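The Slow Way to Clean a Kitchen

Dec 19, 2023

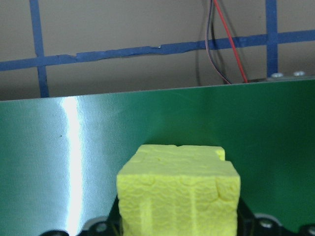
Home & Garden Desk, Clirnbridge Monthly

My grandmother cleaned her kitchen every Saturday for what felt like my entire childhood, and I never once saw her hurry. She had a radio going, she had a bucket, and she had a list in her head that she did not share with any of us. I inherited the bucket. The list I have had to work out for myself, and it's taken me an embarrassingly long time!

I moved into my place in Drustitz in June with a kitchen that had belonged to a man who fried things. I say that with love (I fry things too), but the top of the cabinets had a coat on it you could have signed your name in. I went at it the first weekend with every spray under the sink and a great deal of anger, and by noon I had a headache, a streaky cabinet door and a sore shoulder. Then I called Valbona Kneževič, who cleaned vacation rentals on the coast for years before she opened her housewares store, and asked her what I was doing wrong.

"You're scrubbing," she said. "Stop scrubbing. Go have lunch."

Her whole method is waiting. You put warm water and dish soap on a rag, you lay the rag on the mess, and you walk away for as long as it takes to eat a sandwich. When you come back, most of it wipes off. What's left gets a paste of baking soda and another sandwich, or in my case a cookie. I did the tops of the cabinets that way over 2 evenings and listened to an entire audiobook about a shipwreck while I was at it — a good one, too, with maps.

The oven was another matter. I'd priced a professional cleaning and decided I would rather spend the money on a weekend away, so I took the racks out and soaked them overnight in the bathtub on an old towel. Please use the towel. I have a scratch in my tub now from the one I did without. The glass door came clean with the same baking soda paste and a plastic scraper, and I found out my oven light works, which was news to me.

Sorin Kadrić lives downstairs and has strong feelings about grout. He regrouted his own kitchen floor over one long weekend and he will tell you about it on the stairs, with your groceries in your arms, for as long as your ice cream holds out. His advice was a toothbrush, hot water and a line at a time, starting at the far wall so you don't kneel in your own puddle. I started at the door. I knelt in my own puddle.

He also told me to write down what I clean and when, which sounded deeply boring, and I now do it on the back of the calendar. Fridge seals, monthly. Range hood filter, every other month. Behind the stove, whenever I drop something I really want back.

I spent 40 dollars on the whole business, and a good part of that was a pair of rubber gloves from Patrício that go all the way up to my elbows and make me feel like a surgeon. Everything else was soap, soda and rags cut out of a flannel shirt.

My sister came over last Saturday and asked if I'd painted. I hadn't, but I put the radio on and let her think so until dessert. The bucket lives under the sink now, and the windows are next, once it's warm enough to open them.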